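November
By the Clollville Gripper Project Team

Two-Handed Demonstration Capture with Hand-Held Grippers: Project Report

1. Objective

The project set out to record two-handed manipulation without a robot arm. An operator holds one gripper in each hand, performs a task at a table, and the video is later converted to a pair of tool paths. Work covered one term and was split into assembly, calibration and recording. This report covers calibration and the first recordings. The assembly notes are filed separately under the project name, Cestine.

2. Method

Each recording needs two results: the path of each gripper through the room, and the position of one gripper relative to the other. The first comes from tracking fixed features in the wide-angle video. The second is harder. Small errors in the two paths add up, and a task such as passing a part from hand to hand fails on playback if the offset between the tools is wrong.

We used printed square markers as a check on the offset. When the marker on one gripper is in view of the other, its corners give a direct estimate of distance and angle. The estimate is compared with the tracked paths and the difference is logged. 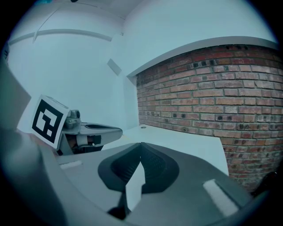
Figure 1. Second gripper, with marker card, seen past the finger pads of the first. Brick wall at right.

Lens distortion was corrected before any marker was read. The straight edges of the table and the brick courses bow strongly in the raw video, and a marker read without correction gives a distance that changes with its place in the view. The correction was computed once per camera and stored with the session.

3. Recordings

Three tasks were recorded: placing a block, passing a block, and opening a lid. Each was performed 12 times. An attempt was rejected if tracking was lost at any point. Of the passing attempts, 6 were rejected. Most losses came when the operator turned toward the plain white wall, where there is little for the tracker to follow. Attempts made facing the brick were more reliable.

Marker readings dropped out when the card was tilted too far from the viewing camera. These gaps were left empty in the log and were not filled by interpolation.

4. Remaining work

The target of 100 accepted attempts was not reached. Before the next session we will add printed patterns to the white walls and test a second marker at a different angle on each gripper. The conversion script still assumes that both videos start at the same instant. A shared start signal is being tested and will be covered in the spring report.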